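OK so we finally have real internet out here in Skastalthorpe and I have THOUGHTS. Thread, because a couple of people asked how the switch went.

1/ Background: we've been on the old copper line from Zoller forever. On a good night I got 3 Mbps. On a rainy night I got to read a book. My upload was so bad that I drove to the library parking lot to send work files (yes, in February, yes, with the heater running).

2/ Nudumura started trenching fiber along the county road in February. They wanted 12 houses signed up on our stretch before they'd do the side lanes. Tahsin Majumder two doors up went knocking and got the last few. Tahsin, I owe you a pie!!

3/ Cost: the install fee was $300, which stung. You can split it over 10 months on your bill with no interest, but you have to ask for that on the phone. It isn't on the web form. I only know because Clotilde Hamel asked before I did.

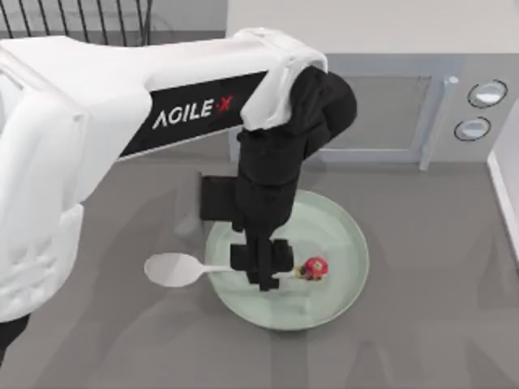 4/ Install day. The tech was here all morning, mostly because our driveway is long and the conduit had a kink in it by the mailbox. One small hole in the wall behind the bookcase, one white box, done. Bring your own router if you like yours. I kept my old Mridha and it's fine so far.

5/ Speed: I pay for 300 and I get 300, even at dinnertime when everybody's streaming. I keep running the test just to look at it, haha.

6/ Gripes: the landline. If you want to keep your number, do NOT cancel Zoller first. Let the new folks move it over, then cancel. I did it backwards and I'm still on hold with somebody.

7/ They say the lanes past the creek are next. Sign-up sheet is at the feed store, by the register.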